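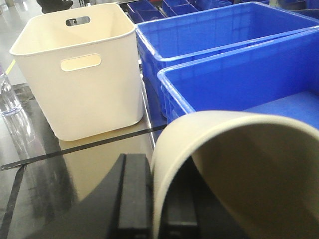
Chapter 7
Containers and the Movement of Goods

Goods are seldom carried singly. This chapter considers the open containers in which they are held – bins, crates and totes – and the means by which these are moved.

At the Staltgate works, a rotary table joins two lines of rollers.

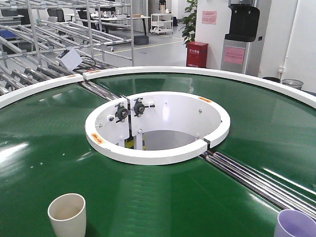

Transfer of this kind suits steady flows. Smaller loads are moved by hand. 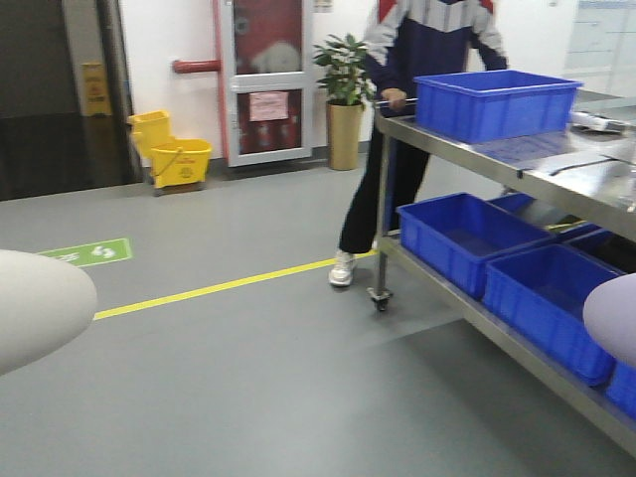

Figure 7.1 Blue bins on a two-tier steel cart

A ribbed outer wall stiffens a crate without adding much weight. 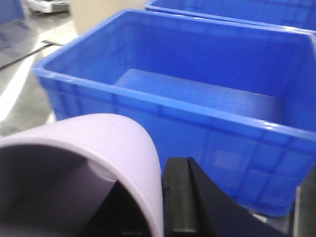

The rim serves a similar purpose and is treated in Section 3.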